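Collado Sound Archive and Label
Minutes of the production meeting, 9 April 2021

Present: Saturnino Esteban (chair), Patricio Carrasco (mastering), label office, web and mail order.
Apologies: the sleeve designer.

1. Minutes of the last meeting
Agreed with one correction. Under item 4, "mono fold-down" should read "mono compatibility check". No fold-down was ever ordered.

2. Cloltia, second album
Patricio Carrasco reported on the masters. The vinyl and digital versions have been prepared separately. The digital master has been left with more level in the two long pieces, and the vinyl master has the low end summed to mono below 165 Hz. Side B remains the longer side and the cutting engineer has asked for it to be reduced or for the cut to be made quieter. Cloltia do not wish to drop a track. It was agreed to accept the quieter cut.

There is a click in the left channel near the start of the third track. Patricio Carrasco believes it is on the original recording and comes from a patch change on the modular synthesiser. The duo have been asked whether they want it kept. No reply so far. If none is received before the lacquers are booked, it stays.

Track titles are to be printed in lower case throughout, as supplied. The distributor's form does not accept this and puts capitals on every word. The office will write to Trastia and ask for the entry to be changed by hand.

ACTION: Patricio Carrasco to confirm the click with the duo and send the final running order.
ACTION: Office to write to Trastia about titles.

3. Pressing
Two quotations were received for the Cloltia record. The first is lower per copy but does not include test pressings. The second includes them and has the shorter queue. Saturnino Esteban preferred the second. After discussion the second was accepted for 900 copies on black vinyl, with printed inner sleeves. Coloured vinyl was considered and turned down on grounds of surface noise in the quiet passages.

Test pressings will be checked on both turntables, at the start and end of each side. Any fault is to be noted by side and time, with the stamper number, and checked against a second copy before it is reported. Last year a fault was reported to the plant which belonged to the stylus.
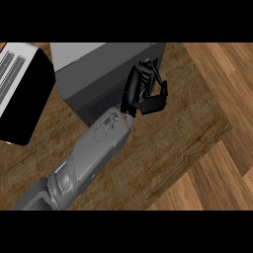 The barcode for the rear sleeve has been issued. The catalogue number on the spine must match the one etched in the run-out. The proof currently shows the previous release's number on the spine, and the designer has been told.

ACTION: Saturnino Esteban to sign the order and pay the deposit.
ACTION: Designer to supply a corrected spine.

4. Novano cassette
The tape edition of the Novano live set will be 70 copies, dubbed in real time. Patricio Carrasco asked that the source file be supplied at 24 bit without limiting. The file now held by the office is a limited version made for radio and should not be used. It will be moved to a separate folder and renamed.

The applause between pieces was discussed. Saturnino Esteban would like it shortened. Patricio Carrasco noted that the reverb tail of the second piece runs under the applause and that a hard edit would be heard. A crossfade will be tried and sent round.

The question of noise reduction was raised by mail order, as buyers have asked in the past. The tape will be made without it and the insert will say so.

ACTION: Patricio Carrasco to circulate the crossfade.

5. Web and mail order
Downloads in lossless format failed for some buyers of the last release. The cause was an accented character in the file name. Files will be named with plain letters from now on, and the accents kept in the tags. Affected buyers have been sent new links.

Preview clips are to be taken from the digital master only. The clips now on the Cloltia page come from a rough mix and must be replaced before advance orders open.

ACTION: Web to replace clips.

6. Any other business
The tape machine needs a new pinch roller. Purchase approved. The azimuth will be reset after fitting, using the calibration tape in the store cupboard.

Date of next meeting: to be set once test pressings arrive.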